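Wrist camera demos: is 477 episodes of this worth anything?
Dexterous Hands board, 14 replies, showing 6

gantry_moth
Joined: January
We've been collecting teleop demos with a four-fingers-plus-thumb hand and a small camera down at the wrist. Count so far is 477 episodes. The plan came from the Jullgate recipe, which says 50 per task is plenty if the wrist view is good. I have my doubts. Over the table, you get a lot of thumb sleeve and a big glare spot.
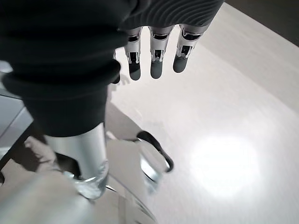

Anyway, my policy trained on all of it still reaches like it's guessing. Before I burn another month on the operator rota, has anyone seen the 50 number hold up outside the Jullgate write-up?

slowservo
No. We tried it with 50, then doubled it, and got the same shaky approach both times. I think that number got picked because it fit in an afternoon.

elport_refugee
I'd push back on that. At my last job we ran the Elport pipeline and 50 was fine for simple pick tasks. What killed us was junk in the set: idle stretches, operator chatting, hand parked in the air. How many of your 477 did you throw out?

gantry_moth
7. And before you yell, yes, I know. The hover parts are my worry too. Fingers pointing down over bare floor, same cables running past every time.

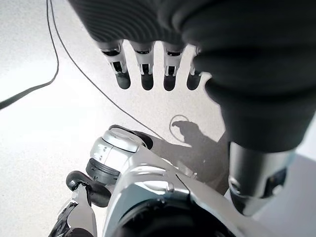 A learner that sees enough of that can do very well on the training loss by holding still. My loss curve looks lovely. I don't trust it one bit.

slowservo
So trim the idle frames and retrain. That's a script, not a research program.

elport_refugee
Careful with that. If you cut every slow part you also cut the bit where the operator lines up before closing the hand. We did it with a plain speed cutoff and the thing got worse.

gantry_moth
Same floor, a different view of the hand. Tell me what speed cutoff separates "lining up" from "waiting for the operator to sneeze."

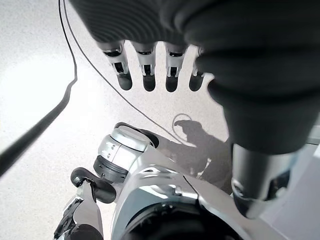

Posted by gantry_moth, 4:40 pm | Quote | Report

I can't do it by eye, and I was there. The Yazzie labeling tool says it can, but I ran it twice on the same 5 episodes and it gave me different cut points. Their forum told me to turn up the smoothing.

tin_lemur
Smoothing won't help if the labels are noise to begin with. Have one person mark grasp start and end by hand for 50 episodes, then have a second person do it blind. If the two of them can't agree, no tool will.

slowservo
That's days of work to learn the data is bad, and we already know that.

tin_lemur
You suspect it. The loss says otherwise and so does Jullgate. I'd want something on paper before dumping 477 episodes.

elport_refugee
Also check the floor and cables. If they're in the same spot in every episode, the policy may be using them as landmarks. Move them for the next batch and see if it falls over. Gellotitz had a note on this in their release, buried near the end.

gantry_moth
Read it. It's one paragraph and a chart with no axis labels. But fine, moving cables is cheap. I'll do that first and the hand labels after. Not collecting any more until both are done.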